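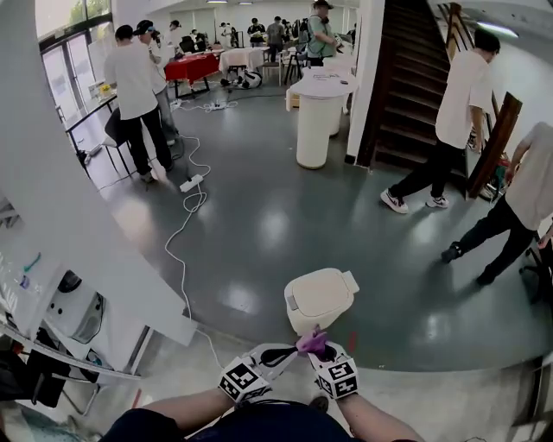

*Glossy gray floor under the ceiling lights, long white cable and power strip.*

## Drultix Clear Floor Finish, one-gallon jug

The label promises "showroom shine in a single coat." I have bought enough floor products to know what that means, and I put down two.

The shine is fine. So was the shine on the Bowen finish I used before, and that one cost a good deal less. I paid $60 for the Drultix jug and got 678 square feet out of it over two coats. The label says 952. Maybe if you spread it with a feather.

Drying time is the other claim I'd take with some salt. They say 17 minutes to the touch. Mine was tacky well past lunch with the fans going, and the strip by the back wall took until evening. I emailed the company and got a polite reply from Armelle Hamel in customer support, who asked if my floor had been "fully prepared." It had. I stripped it, rinsed it twice and let it sit overnight.

Good points: it goes on level, the smell is mild, and the cap doesn't glue itself shut. Rubber soles leave marks, though, and they need more than a damp mop. Under bright lights you will also see every lap line you made, so work in one direction and keep the edge wet.

The store in Eltville wanted to sell me the Ultorus cleaner to go with it. I used plain dish soap and saw no harm from it.

Three stars. I'll look at it again in December, after some slush and salt, and change the rating if it earns it.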